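Holgura en la pinza y piezas que no asientan en el tablero de encaje

Publicado en Mantenimiento de células – Brazos de sobremesa
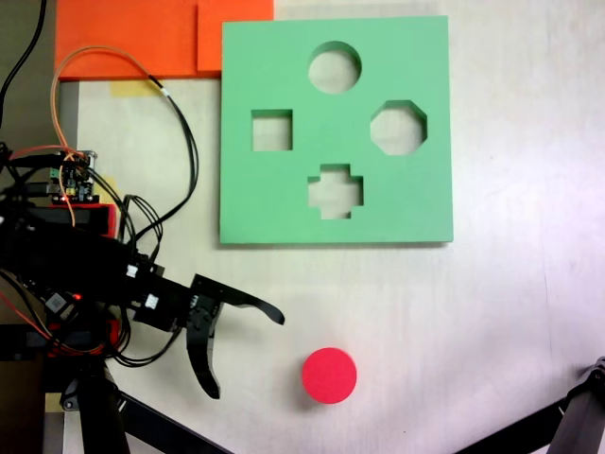
Ebise Moges
Buenas tardes. Soy responsable de la célula de encaje de formas del taller Kiltwood. El ejercicio consiste en tomar el disco e introducirlo en el hueco redondo del tablero verde. Desde octubre, el brazo deposita la pieza desplazada 4 mm hacia la izquierda y esta queda apoyada sobre el borde. El contador del controlador marca 3.057 ciclos desde la última revisión. He repetido la puesta a cero en dos ocasiones, sin resultado. Agradecería orientación sobre el orden correcto de las comprobaciones antes de desmontar la muñeca.

Mervin Beaudoin
Estimada compañera:
Un error constante y siempre en el mismo sentido suele proceder de la referencia y no del desgaste. Le recomiendo proceder del siguiente modo:
Con la alimentación desconectada, compruebe a mano el juego de cada dedo. Si uno cede más que el otro, reapriete su tornillo de fijación.
Verifique que los conectores blancos próximos a la muñeca estén introducidos hasta el fondo.
Revise el recorrido de los cables. Un mazo suelto puede tirar del brazo al final del movimiento – conviene sujetarlo con una brida y dejar margen suficiente para el giro completo.
Confirme que el tablero no se ha movido respecto de la base y marque su posición sobre la mesa.
Solo después repita la puesta a cero y ejecute 20 ciclos a velocidad reducida. Si el desplazamiento persiste, el problema estará probablemente en el servo de la base. En nuestra instalación sustituimos dicho servo y el error desapareció.

Zasta
A mí me pasó lo mismo y era el tablero, que se corría un poco en cada intento. Cinta por debajo y listo.

Ebise Moges
Agradezco ambas respuestas. El juego se encontraba en el dedo inferior, cuyo tornillo estaba flojo. Tras reapretarlo y repetir la puesta a cero, se han completado 200 ciclos con la pieza bien asentada. Queda pendiente ordenar el cableado, tarea prevista para la próxima parada.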